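3.2 Collecting the demonstrations

All demonstrations were recorded in Sendton by operators steering the arm by hand. The task is to pick up small plastic rings from the floor and place them in a bin. We chose it because the rings are thin and lie flat, so a grasp that is a little too high closes on nothing – and a grasp that is a little too low pushes the fingers into the floor. Earlier work on the Villalobos set used blocks and cups, which forgive errors of this size.

Each operator recorded for 12 minutes at a time and then rested. Before each run the rings were dropped by hand and left where they fell. We did not spread them out. Rings that touch or overlap are harder to pick up singly, and we wanted the policy to meet them during training. Figure 2 gives a view from the wrist camera, with the rings in two groups on the floor.
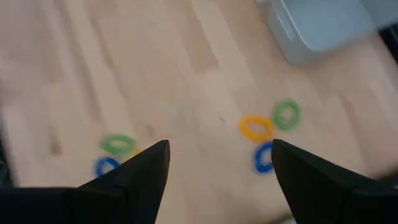 Figure 2. Wrist camera view of the ring task, with both fingers in view. The motion blur is typical of frames in which the camera moves quickly.

We kept blurred frames in the training set. In a first version we removed them with a sharpness filter, but this took out most of the travel between one grasp and the next, and the trained policy tended to stall after lifting a ring. The filter is now used only to choose frames for hand labeling.

Operators were asked to follow two rules. They had to take one ring per grasp, and they had to open the fingers fully before coming down again. Nothing was said about the order of colors or which group to clear first. As a result the recordings differ a good deal from one operator to the next, and some seven percent were set aside when a ring was dragged along the floor for a long stretch before it was lifted.

The remaining recordings were cut into single grasps with the Wolenex tool. A cut begins when the fingers start to open and ends when the ring is released. Failed grasps were kept if the operator tried again within the same run – these are marked with a separate flag and are used in Section 4.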